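## 4. What we heard at dusk (and what we missed)

I should own up early that this part of the study grew out of my own back-garden habit. I've kept a notebook of the magpie-larks and silvereyes around our place in Jenthorpe for years, and when Ka-ming Man suggested we turn the evening counts into something a reviewer might put up with, I was rapt. The method is dead simple: sit still at the same spot, start when the streetlights come on, write down every call you can put a name to, and stop when it's too dark to see your own pencil.

Across the whole season we logged 1,746 calls. Of those, 1,229 could be put to a species by both listeners working separately, and those are the only ones I use in this section. The remainder were mostly contact notes from birds already tucked up in the lilly pilly hedge, and I'd rather leave them out than guess. (Yu-ting Liu is a much braver guesser than I am, and she's often right, but we agreed on the rule before we started and we stuck to it.)

The thing that surprised me most was how late the silvereyes kept going. I'd always had them down as early roosters. In May, though, the little flock at the Steltau end of the creek was still chattering well after the blackbirds had finished their alarm routine, and you could hear them shuffling along the branch for a better spot. I found this completely charming and also a nuisance, as it meant dinner was never on time.

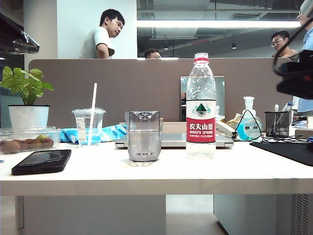

The blackbirds were another matter. They'd start that metallic chinking before anyone else had settled and keep it up from the fence, the shed roof, the neighbour's clothesline, anywhere with a bit of height. Of the usable calls, 192 were blackbird alarms, and I suspect they shaped what the other species did, although our design can't show it. We never had an evening without blackbirds to compare against! If anyone has a garden with none, please write to me.

We sorted the evenings into still and windy by the movement of the leaves in the top of the hedge, a crude measure but one we could both agree on without any gear. On windy evenings the call lists were shorter. I don't want to lean on that too hard, because a listener hears less in wind even if the birds are calling just as much as ever. Ka-ming wanted to correct for it by playing a recorded call from the far side of the lawn and noting when we lost it, and we did try this on three evenings. We noted down the listening spots we used for it. A magpie-lark took great offence at the speaker and sat on it, so the trial evenings are left out of the totals.

There's also the question of where each of us sat. The Jenthorpe garden is long and narrow with the hedge down one side, so wherever you put your chair you're close to some roosts and hopeless for others. We swapped chairs halfway through the season. After the swap my lists looked more like Yu-ting's old ones, and hers more like mine, which tells me the chair mattered a fair bit more than the ears in it. Anyone repeating this should swap every evening.

Feeding is the last thing to mention. We don't put out seed, but the people over the back fence do, and the rosellas that came for it were noisy enough to cover a silvereye completely. I asked whether they'd mind holding off until the morning and they were lovely about it, so from the middle of the season the late rosella visits dropped away. I've kept the earlier evenings in the totals and marked them in the table, and readers who'd like to throw them out can do so.

The roost positions themselves are taken up in Section 5, along with the business of the hedge being trimmed.

**Fig. 3.** An office desk with a water bottle, cups and kiwifruit.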